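HOW THINGS WORK
Hands for Robots: Picking the Right Gripper
By Delwyn Tapsell

Pick up a pencil. Now put it down and pick up a mug. Your fingers changed shape between those two jobs, and you didn't have to think about it. Your thumb moved over, your fingers spread out, and you squeezed just hard enough.

A robot has to do all of that with the hand it is given. The hand at the end of a robot arm is called a gripper. Some grippers have two fingers that open and close like a pair of tongs. Some have three. Some have no fingers at all and use suction, the way a rubber cup sticks to a window. There are even grippers that look like a bag of coffee grounds, which go soft, squash down over an object, and then turn stiff.

Which one is best? That depends on the job. People who build robots spend a lot of time trying one gripper, then another, and writing down what each one does well and badly.

A good test job

To compare grippers you need a job that is the same every time. It should be easy to describe and a little bit hard to do. Stacking blocks is one. Folding a towel is another, and it is much harder than it sounds.

At the Plundbridge workshop the job is putting legs on a small piece of furniture. The top lies upside down on a table covered with black cloth. Each leg is a white tube that has to go into a round socket at a corner. If you have ever helped put together a stool or a little table, you know the job. You find the leg, you line it up, you push or twist, and you hope it goes in straight.

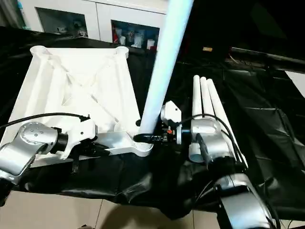

Page 12

The leg is held near the bottom, just over the socket. Think about holding a broom straight up. If you hold it at the very bottom, the top wants to tip over, and your hand has to work hard to stop it. If you hold it in the middle, it balances better, but the bottom end can swing around and miss the hole. A robot has the same trouble. Holding low gives good control of the end that matters, and it makes the leg feel heavier to the wrist.

What the testers look at

They look at the fingers first. A tube is round, and round things like to roll. A flat finger touches a tube along one thin line. Press a ruler against a drinking glass and you will see how little of it touches. A finger with a notch in it, shaped like the letter V, touches the tube in two places. Two notched fingers touch it in four. That makes it much harder for the tube to roll or slip.

But a notched finger is not so good at picking up a sheet of cardboard or a coin. This is the main problem with grippers. When you make one better at a certain job, you often make it worse at another.

Next they look at size. A big strong gripper can hold a heavy thing, but it takes up room. When a socket sits in a corner with raised edges close by, a bulky gripper can bump the edges before the leg is in place. A thin gripper fits into small spaces, but thin fingers can bend.

Then there is squeezing. How hard should a robot squeeze? Too little and the leg slides down through the fingers. Too much and something may crack or get a dent. Some grippers can measure how hard they are pressing. Others just close until they can't close any more, and the person who sets up the robot has to choose the right strength ahead of time.

Two arms or one?

Try this at home with an empty plastic bottle and its cap. Put the bottle on a table and screw the cap on with one hand, without touching the bottle with the other. The bottle turns along with the cap, or slides away from you. Now hold the bottle with your other hand. It is much easier.

Robots are the same. With two arms, one can steady the big part and the other can bring the small part to it. Or both can hold the same part for a while, until it is lined up. The hard bit is getting two arms to work close together without knocking into each other. The computer that runs the arms is called the controller. Many times each second it checks where the arms are and works out where they should go next.

Controllers get compared, too. One kind follows a path exactly, like a train on a track. This is good if every part is always in the same spot. Another kind can give a little. If the leg touches the rim of the socket, the arm lets itself be pushed sideways a tiny bit and the leg slides toward the hole. You do this yourself when you put a key in a lock in the dark. You feel for it.

Where do the eyes go?

A robot also needs a camera, and there are different places to put one. A camera up high, where a head would be, can see the table and both arms at once. The trouble is that the arms can get in the way, just as your own hands hide the needle when you are trying to thread it. A camera on the wrist gets a close view of the part, but it can't see the rest of the table. Some robots have both kinds.

White parts can be tricky for cameras. White on white has soft edges, and it can be hard to tell where one piece stops and the next one starts. A dark cloth under white parts makes the outside edges stand out. Shiny cloth has a problem of its own, though. It reflects the light, and a bright streak in a wrinkle can fool a camera. 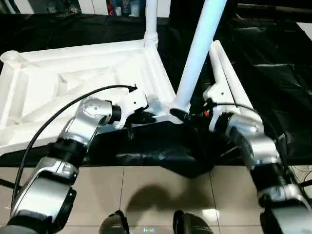
Try it yourself: the glove test

You can do a gripper test of your own. You will need:

A pair of kitchen tongs
A pair of oven mitts
A pair of chopsticks
A paper towel tube
A mug wide enough for the tube to stand in
A grape
A book
A pencil and paper

Stand the mug on a table. Pick up the paper towel tube with the tongs and lower it into the mug. Then do it again holding the tube near the bottom, and again holding it near the top. Write down which way was easiest. Next, try with the chopsticks, and then with the mitts on.

Now do the grape, and then the book. Make a chart with the tools down the side and the objects across the top. Put a check mark where the tool worked and an X where it didn't. If you dropped it but got it on a second try, put a 2.

When your chart is full, look for a row with no X in it. You may not find one. Ask a friend to do the test too, and see if your charts match. If they don't, talk about what you each did differently. Testers have to do this as well, and it can take longer than the test.

Words to know

Gripper: the part at the end of a robot arm that holds things.
Wrist: the joint that turns the gripper.
Controller: the computer that tells the arms how to move.
Socket: a hole or collar made for another part to fit into.

In the August issue: how robots learn to pour water.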